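Moving off a hosted service: exit terms, data return and the transition period
Speaker notes, session 3, Skalel user meeting, April

Slide 1. Title

Start on time. The session is 25 minutes with questions at the end. Handout is on the Skalel meeting page, including the clause checklist.

Scope: what happens when a customer stops using a hosted service and needs its data, its configuration and its users somewhere else. Pricing and security certification are covered in the morning sessions and are left out.

Slide 2. Three ways a contract ends

Expiry at the end of the term. Termination for cause, by either side. Termination for convenience, where the contract allows it.

The exit duties are often written only for the first case. Check whether they also apply when the supplier terminates for non-payment. In many standard forms the supplier can suspend access first, and a suspended customer cannot run an export. Ask for read-only access during any suspension, limited to export functions.

Insolvency is a fourth case and gets its own slide.

Slide 3. What counts as customer data

Definitions usually cover content the customer uploads. They are often silent on:

Audit logs
User accounts, roles and group membership
Workflow rules and form templates
Reports saved by users
Metadata such as timestamps, version history and record IDs

Version history is the item most often missed. Where records must be kept for a fixed period, the current version alone may not meet the retention rule. Put version history in the definition by name.

Derived data needs a separate line. If the supplier builds usage statistics from customer content, the contract should say whether those are returned, deleted or kept.

Slide 4. Format

"Industry standard format" has no fixed meaning. Name the format in a schedule. For tables, CSV with a stated character encoding and a data dictionary. For documents, the original file type with an index file that maps each file to its record ID. For logs, JSON lines or similar.

Attachments without an index are close to useless. Cuvska received its attachments as a flat folder with system-generated file names, and the matching had to be rebuilt from a database extract that the supplier charged for separately. Mention the extra charge here, then come back to it on slide 6.

Pause for the first poll question: who has run a full test export in the past 12 months?

Slide 5. Time limits

Three separate clocks. Keep them apart.

Clock one, the export window. How long the customer can pull data after the end date. Ask for 12 weeks. Standard forms offer less.

Clock two, the transition service. How long the supplier keeps the live service running at contract rates. Should be at the customer's option, in blocks of one month.

Clock three, deletion. When the supplier must erase production copies and backups. Backups follow their own rotation schedule, so production deletion and backup deletion need separate dates. Ask for a written certificate for each.

Common drafting fault: clock three starts on the termination date while clock one is still running. Read the two clauses side by side.

Slide 6. Cost

Self-service export should be free. Assisted export should be at a day rate fixed at signature. Watch for data transfer fees passed through from the underlying host. On large document stores these can exceed the labor cost.

In the Cuvska case the rate card was fixed but the number of days was left open. The fix is a cap in days, with any overrun needing written approval.

Slide 7. Insolvency and subcontractors

Most suppliers run on rented infrastructure. If the supplier stops paying the host, the host has no contract with the customer and no duty to keep the data available. Options are a direct agreement with the host, an escrow arrangement that covers the live environment as well as source code, or a regular export to storage the customer controls.

The third is the cheapest and the easiest to verify. Pulix runs a weekly export to its own storage account in a second region and restores it to a test system every quarter.

Data location matters at this point as well. An administrator appointed in another country works under that country's rules. List the storage regions in the contract and require notice before a change.

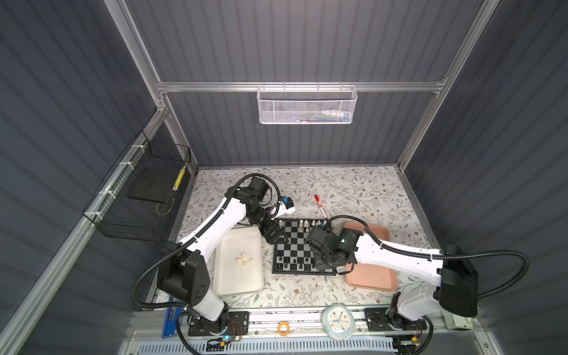 Slide 8. The exit plan

Written in the first 8 weeks of the contract, reviewed yearly. Contents: roles on each side, export method, order of steps, acceptance test, contact points. Keep a copy outside the hosted service.

The acceptance test should state record counts by table, a checksum for each file, and a sample of records opened and compared field by field. Lewis used counts only, and a truncated text field got through.

Slide 9. Identity and integrations

Single sign-on, API keys and webhooks all point to the old service. Revoke keys after cutover, not before. Keep redirects on any public links for the length of the transition service. Check who owns the custom domain and who holds the DNS records.

Slide 10. Questions

Checklist is page 2 of the handout. If time is short, take questions on slides 5 and 7 first. Second poll stays open until the end of the break.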